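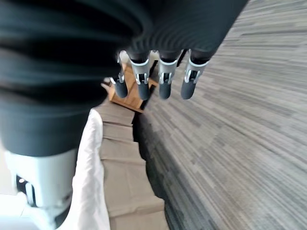
Gendurel Hand Kit, education bundle
Reviewed May 29, 2022

Our club at Milden bought the Gendurel hand for the household event in the Damis student competition, where a team has to get a bed into decent shape without anybody touching it. The bundle costs $3,499. For a student club that is most of a year's money, and I was against buying it. I'm still not sure I was wrong. What you notice first, once it's hanging over the carpet with its four fingers in a row, is all the bright metal at the finger joints. It looks like serious equipment, and the sales page leans on that pretty hard. Looking serious and picking up a bedsheet are separate skills.

I should say where I stand. I help run the club, I didn't get a discount, and I have sat through enough product demos to distrust anything filmed with a foam block. Every video on the Gendurel page uses a foam block or a plastic cup. Not one shows cloth. I wrote to ask about that before we ordered and got back a link to the same videos.

Assembly

The page says "ready in 20 minutes." We got the hand on the arm in one long afternoon, and that was with students who had done this kind of thing before. The manual is 204 pages and most of it is safety text and wiring tables for versions we don't own. The part we needed, how to seat the wrist clamp, is a drawing with no words. Two of our students read it one way, two read it the other way, and both sides had a point.

Once it's together it does feel solid, I'll give it that. The joints don't wobble and the fingers come back to the same place when you tell them to. If you have only used the cheap kits with string tendons, you will be impressed for a week or so.

Handling cloth
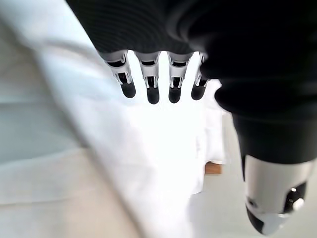 Fingertips just over the white fabric.

My main complaint is the fingertips. They are rounded, and a rounded tip is fine for a cup. With thin fabric you want something closer to an edge, so you can get under a fold. Our students ended up writing a routine that comes straight down on bunched cloth and then closes the thumb toward the fingers. It works best when the cloth already has a bump in it. On a flat, tight sheet it mostly strokes the fabric, which is relaxing to watch and scores nothing.

The thumb is the best part of the kit. It's big, it moves in a wide curve and it seems stronger than the rest of the hand. It also blocks the view from the wrist camera on one side, so you plan your approach from the other side or you guess. The kit's software assumes you won't mind guessing.
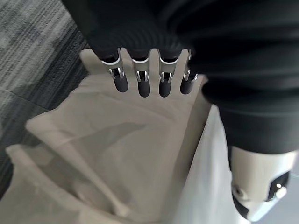

Beige cloth, folded and bunched on the carpet side.

We did a lot of practice with loose cloth before going near the bed. Color matters more than I expected. White on white under strong light gives the camera very little to work with, and the beige cloth was easier for our students' code to follow because the folds throw a shadow you can find. That isn't Gendurel's fault, but a kit sold for "everyday home tasks" could mention it somewhere in those 204 pages. Most people's sheets are white!

The software

The hand ships with a program called Ersoy Bench. It is fine for opening and closing the fingers from a laptop, and the students liked the sliders. For anything longer than one grasp you have to export to a script, and the export drops your pauses. We lost most of April to that before someone spotted it. Support answered, politely, that the pauses were "planned." I'd budget for writing your own control code from the start and treat Ersoy Bench as a way to check that a finger still moves.

There is also a 100-day warranty. It starts on the shipping date, and a school that orders before a break should think about that.

On the bed

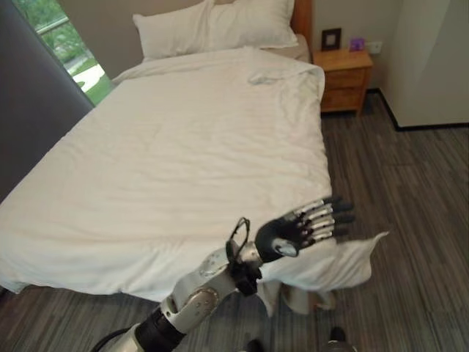 Open hand, palm down, at the near corner of the duvet.

The corner is where the event is won or lost, so that's where we spend our practice time. With the palm down and the fingers spread, the hand can press and smooth a duvet reasonably well. Grabbing a hanging corner and bringing it up is another matter. Some days it goes fine and then we change nothing and it doesn't. I can't tell you how much of that is our code. The students say most of it. I suspect they're being generous.

One small thing that bothers me more than it should: the thin wire that loops up over the wrist. I keep expecting it to snag on bedding. It hasn't yet, but I would have liked a clip in the box, and at this price I don't think that's greedy.

Who should buy it

A club that already has an arm, a teacher who can code, and students who will stick around for more than one season. They'll learn a great deal about grasping, partly from what the hand does badly. If you're starting from nothing, get a plain two-finger gripper and spend the rest on parts and bus fare to Damis. On a bedsheet I think a good simple gripper would beat this one, and a couple of our students now want to build one over the summer to find out.

Three stars out of five. Would be four at a lower price and with pauses that survive an export.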